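Sulldale Sight and Reading Project
Progress report to the Michalík Fund
21 August 2023

What a half-year it's been! When we wrote to you in December we had a room booked at Sulldale Library, a box of large-print novels and a lot of hope. Since then 273 people have come through the door for a free vision check, and 35 of them have stayed on as regulars in the reading groups.

Vision checks

The checks run in the back room at the library, with a second stop at the Simside neighbourhood hall. Simside was a slow start (the hall's heating packed it in and we had to cancel the first session), but word got around at the school gate and the last two sessions were booked out. Most people who came had put off seeing an optometrist for years, usually over cost. We now have a standing arrangement with Citovow Optical, who see anyone we refer and bill at the concession rate. Their turnaround on new lenses has been terrific.

Reading groups

We planned for three groups and now have five. The newest is for people learning English, and it's the noisiest of the lot, in the best way. They've finished a short mystery and are halfway through a second, which they chose themselves after a fairly heated vote. The large-print collection has grown too, and the library has agreed to catalogue it so that anyone in the district can borrow from it.

Glasses and cases

Donated glasses come in at both sites. Each pair is cleaned, has its lenses measured and is labelled before it goes on the shelf. Cases are the thing we run short of, so we've started asking for them on the donation poster.

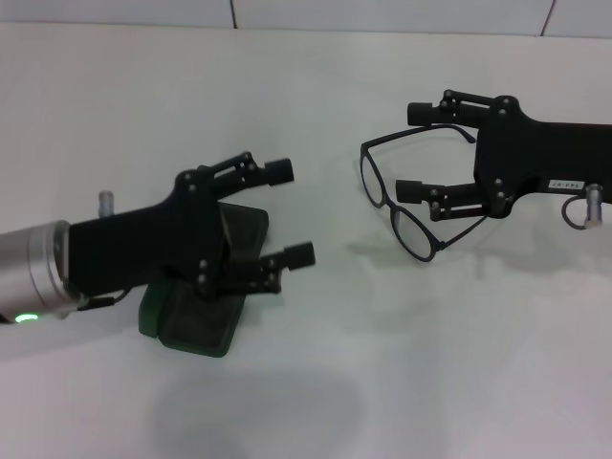 Black-framed glasses and a dark green case.

Spending

We're on budget overall. Hall hire came in under, and printing went over because we reprinted the Simside flyer with the new times. We'd like your okay to move the unspent hall money across to audiobooks, which the groups keep asking for.

Next six months

A sixth reading group is pencilled in for Simside, in the evening, for people who work during the day. We're also hoping to trial home visits for people who can't get to either site. A costed plan for that will come to you separately, before December.

Thank you again for backing this. Please come and sit in on a group whenever you're nearby, there's always cake.

Ifeanyi Adeyemi
Project Coordinator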